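Careers > Open positions > Operations and procurement

Filed under: Vacancies, Planning & Equipment

Equipment Planner (hand-held grippers and kitchen workstations)

Kirach is looking for an Equipment Planner to join the operations group in Plimholm. The position is full time and permanent. You would be responsible for what we buy, when we buy it, and how long it must last.

Our work is the recording of everyday manual tasks, which our customers later use for teaching robots. The operators work in ordinary kitchens with a gripper in each hand. They pick up fruit, move dishes, open drawers, fold cloths. At present we have 50 hand-held grippers in use and we plan to extend to a second site in Tilow. Until now the purchasing was done by the team leaders beside their other duties, and it has become too much for them.

What you will do

You will prepare the yearly equipment budget together with Kalliopi Vasić, our head of operations, and you will defend it before the management. You will keep the register of grippers, finger pads, batteries, storage cards and chargers. The register has now 926 lines and a part of them is out of date, so the first weeks will include a good deal of checking on the shelves.

You will ask for offers, compare them and write a short recommendation for each larger purchase. We buy from several suppliers, and the delivery times are very different. A finger pad can usually be ordered in the same week in which it is needed, but for a complete gripper we must often wait more than six weeks. You should be able to foresee this and to explain it to colleagues who would like to have everything tomorrow.

You will also plan for wear. The pads lose their grip, the screws of the linkages need tightening, and repairs done by hand must at some point be replaced by proper parts. Small round objects, such as plums and berries, need good pads on both fingers, and the operators will tell you quickly when the pads are not good any more. 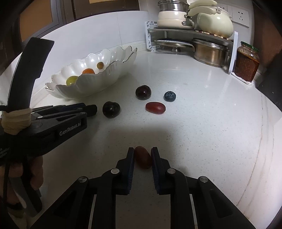 Plimholm, July

The operations group counts 20 people. You will report to Kalliopi Vasić and sit in the same room as Attila Farkas, who takes care of repairs, and Wanting Cao, who makes the task schedule for the kitchens. The schedule decides which equipment is needed where, so you will speak with Wanting nearly every day.

Besides the grippers, the budget covers the household goods for the tasks: bowls, pots, shelf racks, jars and fresh food. These are small amounts, but there are many of them, and the receipts must be in order at the end of each month.

What we expect from you

- Experience in purchasing, stock control or production planning. It may be from any branch.
- Good knowledge of spreadsheets. We do not use a large planning system and we do not intend to buy one this year.
- Written and spoken English on a level which allows you to negotiate with suppliers. You do not need to be a native speaker, most of us are not.
- Willingness to travel to Tilow, usually for one day and sometimes with one night.

Technical education is welcome but not required. If you have ever taken apart a gripper, a drill or a sewing machine and put it together again, please mention it in your letter.

What we offer

A fixed salary which we tell you before the first interview, a yearly ticket for local transport, and flexible hours between seven in the morning and seven in the evening. The office can be reached by tram, the stop is Oravec and from there it is a short walk. Working from home is possible on some days, but the stock must be seen and touched, therefore it cannot be the rule.

How to apply

Please send a curriculum vitae and a letter of one page to Tatiana Polák in the personnel office. In the letter, describe one purchase which you planned and which went differently than you expected, and what you changed afterwards. We read this part with the most attention.

Suitable candidates will be invited to a conversation with Kalliopi Vasić and Branislav Michalík, who leads the finance department. There is a small practical exercise with a list of parts and a limited sum of money. It takes one hour and you may use a calculator.

Applications are accepted until the end of July. Questions on the content of the work can be directed to Kalliopi Vasić, all others to Tatiana Polák.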